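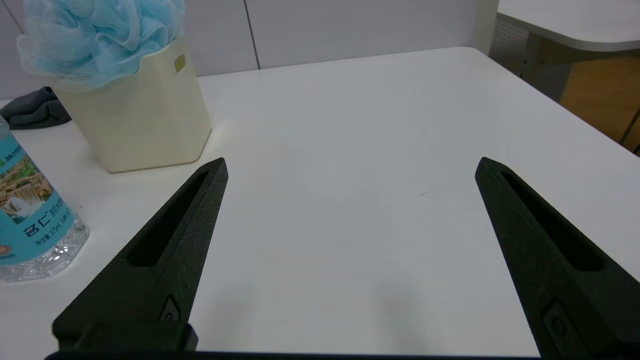 Can a Robot Do My Chores Yet?

Posted 30/09/2022

So I've been promising a post on this since August, when my dishwasher died and I spent a whole weekend elbow deep in suds wondering why I still have to do this stuff myself. Short answer: no, not yet. Long answer: kind of, if your chores are very small and you're very patient!

Take tidying up a bathroom shelf. You've got a plastic bin, a bath pouf, a rag, maybe a bottle somebody left out. I can clear that in my sleep. For a machine with two stiff fingers, every one of those is a separate headache. The bin is the easy one, it has a shape and it keeps it. But a mesh pouf? It squishes and it snags, and it looks different every time you set it down. And a crumpled cloth is worse (where do you even grab it?).

I watched a demo from a startup called Vutent last month, and their arm took 11 minutes to put away 6 things. Then it dropped the washcloth and went back for it, and I'll admit I cheered. Nista, which does mostly warehouse stuff, is a lot faster, but they get to pick boxes all day. Boxes are cheating.

My cousin works at Tritwood, where they make cabinet parts, and says the shop floor is the same story. The machine that stacks panels does up to 800 a shift and never complains. Wiping down the bench at the end of the day is still a person with a rag.

What I really want is the laundry one. I'd put up with slow! If it took 7 hours to fold a basket while I'm at work, who cares? Start it at breakfast and come home to socks in pairs.

Next week I'm trying out the Sobczak window cleaner on my back door, which has dog nose all over it. Wish it luck.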